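Handout 4, Printed textiles for the home: the repeat and the placed motif

Please read before the seminar in June and bring a pencil, a ruler and one piece of printed cloth from your own kitchen. A handkerchief is also fine.

A printed tablecloth is always a question of distance. The person who draws it sits very close to the paper, but the person who eats from it sees it from a chair, with plates on top.
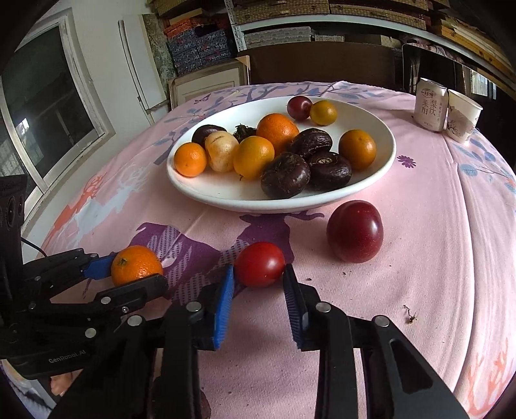
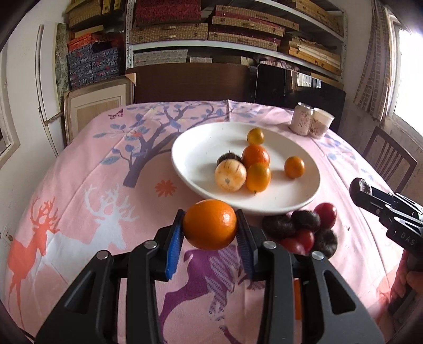
*Fig. 1 and 2. Pink tablecloth with deer in several colours.*

## 1. Two ways to fill a cloth

In a **repeat**, one unit of drawing is printed again and again until the cloth is full. The unit must join to itself on all sides. The cloth can then be cut at any place, and for this reason most fabric sold by the metre is made so.

In a **placed print**, the drawing is made for one finished object. It has a middle and a border, and it can't be cut in another place without loss. Scarves and tea towels are the usual cases.

Between these two there is the *scattered* design. It looks free, but somewhere it comes back. To find the repeat, choose one small motif which is easy to recognise, and look for its brother in the same position to its neighbours. Don't choose the largest motif. Everybody chooses the largest, and the designer often turns it or changes its colour.

## 2. The Brerinell exercise

The Brerinell mill kept its pattern books with numbers and not with names. We will use two pages from the copies in our reading room:

- **No. 446**: oak leaves, two colours, repeat of 45 cm. The join is hidden under a stem.
- **No. 1077**: birds and branches, four colours, scattered. The join is visible if you hold the page far from you.

Draw a simple outline of each unit on squared paper. Then move the unit down by half its height in every second column (this is called the *half-drop*) and compare. In No. 446 the half-drop removes the stripes which the eye makes from the leaves. In No. 1077 it makes nearly no difference, and I would like you to write two or three sentences on why.

## 3. Direction

Animals have feet, so they give a cloth an "up". On curtains this is helpful. On a table it is a difficulty, as somebody will always sit on the wrong side. Designers have used these answers:

1. All animals stand in one direction, and the cloth has a front.
2. The animals turn around the centre. This needs a placed print.
3. The animals are mixed with plants that can be read from every side.

Segundo Sánchez, who taught this course before me, added a fourth answer in his notes for the Samness students: "make the animal jump". His idea was that a leaping figure is less tied to the ground. I am not fully convinced, but try it in your sketch.

## 4. Words to know

**Ground**: the colour behind the motifs.
**Register**: how exactly the colours are printed one over another.
**Silhouette**: a motif in one flat colour, without inner lines.

## For next time

Read the Gornunell chapter on borders, only the first half. Bring your half-drop drawing, in pencil, not coloured.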